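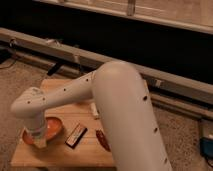 # Reconstructing hours for a live-in home care job when the agency kept only a flat schedule

**Ryan Pickering**

I am helping a relative put together a wage claim and need advice on the records, mainly the format.

She worked as a live-in aide for an elderly client in Welton. She was placed and paid by an agency, Khumalo Home Support, and the family did not pay her directly. Her pay stubs show the same number of hours every week, which matches the schedule in her contract. The real hours were longer. My first pass through one ordinary week in July gives 71, and that leaves out the nights.

The nights are the difficult part. The contract says eight hours of sleep time are unpaid. The client got up most nights, sometimes once, sometimes four or five times. She did not write any of this down in a log. What she has is:

- text messages to the client's daughter, 240 of them, many sent between midnight and 5 a.m.
- a paper wall calendar with doctor visits and medication changes
- pay stubs for the whole period except two
- a phone app called Gikix that the agency made her use to clock in, once per day, with no clock-out

There was also a $300 "uniform and placement" deduction split over her first three checks. She signed something for it and was not given a copy.

Is it worth building a day-by-day spreadsheet from this, or does the state labor office only want a total? And how do I treat nights where there is no text message at all? I don't want to put in numbers she can't back up.

## 3 replies

**Wilson Apaza**

Build the spreadsheet. I did intake at a workers' center for several years and the claims that moved fastest were the ones where the investigator could pick any week and see how the number was reached. A bare total invites a request for the breakdown anyway.

Some background first. In the U.S. the duty to keep accurate time records is on the employer. If the employer's records are missing or wrong, the worker can show hours by reasonable inference from what evidence there is, and the employer then has to rebut it. Her own testimony is evidence. She does not need a document for each hour. She does need to be consistent, and the spreadsheet should separate what is documented from what is estimated.

Columns I would use, one row per calendar day:

1. Date
2. Start of first duty
3. End of last duty
4. Off-duty time taken (only periods when she was completely free and could leave)
5. Night interruptions, number and total minutes
6. Source code: T for text, C for calendar, P for pay stub, G for the app, M for memory
7. Notes, kept short

On sleep time. For live-in work under federal rules, a sleep period can be left unpaid by agreement, but interruptions for work are paid, and if the nights are so broken that she could not get reasonable sleep, the whole period can count as hours worked. The usual yardstick is five hours. They do not have to be five consecutive hours. So a night with one ten-minute bathroom trip and a night with five trips may be treated differently, and that is the reason for keeping the count and the minutes in the same row.

For nights with no text, use code M and a conservative pattern. Take the months where the texts are dense, work out how many nights per week had at least one interruption, and have her say from memory whether the other months were better, worse or the same. Write that statement once, in her own words, and refer to it. Do not invent a different number for each night to make the sheet look natural — investigators have seen that, and it damages the rows that are solid.

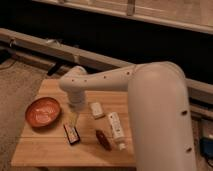

The single daily clock-in is useful even without a clock-out. It fixes the days she was on site, and it shows that the agency's own system could not have measured her hours. Ask the agency in writing for the full export along with her personnel file. Many states give employees a right to see payroll records, with a deadline for the employer to comply. Keep a copy of the request and proof of how it was sent.

State overtime rules for live-in workers vary a lot, and so do the federal rules depending on whether the employer is a household or an agency. The agency rules have also been subject to change. Check which version applied during the weeks she worked. Include an hours total for each workweek, as overtime is figured by the week and not by the pay period.

**Barry Ellwood**

Just go to small claims. My sister-in-law did this with a cleaning company and it took one morning. They paid up before the hearing. I would not bother with a spreadsheet, judges don't read them. Bring the contract.

Also if she signed for the $300 then she agreed to it, so I'd drop that part.

**Trevor Pilkington**

I agree with Wilson on the method. Two corrections to the reply above mine, then some practical points.

Small claims may be open to her, but it has a dollar limit, and a judgment or settlement there can close off the rest of the claim. With overtime over a long period she could pass the limit without noticing. Ask the state labor office or legal aid before filing anywhere. On the deduction, a signature does not settle it. A charge that mainly benefits the employer generally can't take pay below the minimum wage for that workweek, and several states restrict such charges further or ban them. Divide her net pay for each of those three checks by her real hours and see where it lands.

Order of work, as I would do it:

1. **Preserve the phone.** Export the text thread with dates and times showing. Screenshots are acceptable as a backup, but they should overlap by one message so that the sequence is clear. Do not delete messages that look unhelpful.

2. **Have her write a narrative of a normal day.** One page, from waking to sleeping, before she looks at the spreadsheet. Where she slept belongs in it, and whether she had a door that closed. Private quarters matter to whether a sleep deduction is allowed.

3. **Fill the documented rows.** Texts first, calendar second. A text at 2:40 a.m. proves she was awake at 2:40. It does not prove for how long, so the minutes are still her estimate and should carry both T and M.
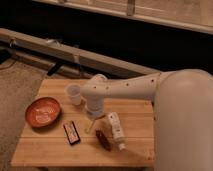 4. **Fill the remaining rows** from the narrative, all coded M.

5. **Total by workweek.** Use the workweek the agency uses if the stubs show it. Compare hours worked with hours paid and carry the difference to a last column.

6. **Check the deadline.** Under federal law it is normally two years back from filing, three if the violation is willful. State periods differ and can be longer. Each payday ages out separately, so a late filing costs the oldest weeks first.

For the two missing stubs, bank deposits will do if she was paid electronically. Mark the source as B and add it to Wilson's list.

One more thing that often goes wrong: lodging and meals. Some agencies argue afterward that room and board should be credited against wages. Find out whether the contract gives a figure and whether any was shown on the stubs. If no credit was ever recorded, note that on the cover page.

If her immigration status is a concern, she should talk to legal aid before filing. Wage law generally covers hours already worked regardless of status, and retaliation is prohibited, but a lawyer should be the one to explain what that protection does in her case.

**Ryan Pickering**

Thank you, Wilson and Trevor. I had been adding everything up by pay period, so I'll redo the totals by workweek. The stubs run from Sunday to Saturday. There is no lodging credit on any of them. She shared a room with the client from the second month on, and that is now in the narrative. The records request to Khumalo went out by certified mail at 4 p.m., and I will post what they send back.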